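Ticket: left gripper state out of step with the head view in laundry episodes
Project: Hindlow bedroom set
Opened by: Walter Apaza
Component: recorder, gripper channel
Status: Resolved, one follow-up open
Priority: Medium

Report

Hello all. First the good part: the bedroom episodes are coming out beautifully and I'm really pleased with how much variety we're getting from the same bed and the same pile of clothes. Thank you to everyone who has been teleoperating.

Now the problem. When I replay the March episodes with the gripper channel plotted under the head view, the left gripper closes in the plot after it has already closed on screen. On short grasps it's easy to miss. On long ones, where the operator holds a garment with one hand and tidies another with the other, you can see the cloth being lifted while the left channel still says "open". The right channel looks fine in everything I've checked.

The gap is 6 frames at the start of a grasp and 6 frames again at release, so it behaves like a constant delay. It doesn't grow over the length of an episode. I first thought I was reading the plot wrong and spent a happy hour with a ruler held up to the monitor before I believed it.

Steps to reproduce

Open any two-handed episode from the Hindlow set in the Busness viewer.
Turn on the gripper overlay for both arms.
Step forward one frame at a time through a left-hand grasp.
Compare the overlay with the moment the fingers meet the cloth.

Expected: overlay and picture change together, as they do on the right.
Observed: overlay follows the picture on the left side only.

Tried so far

Restarted the viewer. No change.
Exported the raw values and read them in a text editor. Same delay, so the viewer is innocent.
Swapped the order in which the two arms are started. No change.
Re-ran the clock sync script before a fresh recording. No change, though the script did print a warning I hadn't seen before (pasted into the side notes).

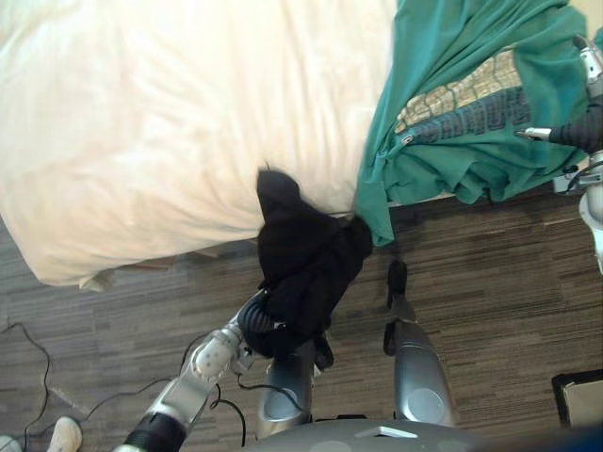
Two-handed cloth work is where this hurts most, and it's also the part of the set I'm most excited about. A policy trained on these has to learn that one hand can keep hold while the other does something else, and it learns that from the gripper values as much as from the pixels. Take the stretch with the black cloth hanging from the left gripper while the right fingertips press into the green top at the edge of the bed. The head view leaves no doubt that both hands are busy. If the left value arrives late, we are teaching the model that cloth sticks to an open hand. Dark fabric makes it worse too, because the black ribbed fingers disappear into the folds and the plot is the only tidy record of when they shut.

I'd like to avoid throwing anything away. There are 100 episodes in the batch, and some of the sleeve recoveries in there are lovely.

Reply from the recorder side

Thanks for such a clear write-up. Reproduced at our end on 2 of your episodes, same delay on both. A constant offset on one arm smells like buffering. Could you send the recorder settings file from the Hindlow machine, and tell us which version of the Drimix bridge is installed? Please don't update anything yet.

Walter Apaza

Settings file attached to the ticket. Drimix bridge is whatever went on when we changed the left gripper over in March. I've just noticed that the left and right blocks in the settings don't match! The right has "smoothing: off" and the left has no smoothing line at all.

Reply from the recorder side

That's the one. With the line missing, the bridge falls back to its default filter, which holds samples back before passing them on. The arm itself still moves at once, so the operator feels nothing odd and the video looks right. Only the logged value is late. Please add "smoothing: off" to the left block, restart the recorder, and make one short test recording with plain open and close movements, no cloth.

Walter Apaza

Done. Nine open-and-close movements with an empty left hand, and the overlay lands on the same frame as the picture every time. I then did a proper episode with a pillowcase, passing it from left to right and back, and it's spot on. What a satisfying thing to watch after a week of squinting.

For the old batch I've written a small script that shifts the left gripper values earlier by the fixed amount and leaves everything else alone. It writes to a new folder and keeps the originals. The last few frames of each episode have no left value after the shift, so I repeat the final one. All our episodes end with both hands open and still, so that should be harmless, but please shout if you disagree.

Reply from the recorder side

Repeating the final value is fine. Do add a field to each corrected episode saying that the shift was applied, otherwise somebody will apply it twice. We'd also like the recorder to refuse to start when the two arm blocks have different keys. Opening that as a separate ticket and linking it here.

Walter Apaza

Field added, it's called "left_shift_applied". Corrected copies are in the shared folder next to the originals, and Tiedemann has been told to point the next training run at the new folder. I've stepped through the towel episodes and the jumper episodes by eye and they look right. Socks still to do.

Closing this one. Startup check for mismatched blocks stays open under the linked ticket.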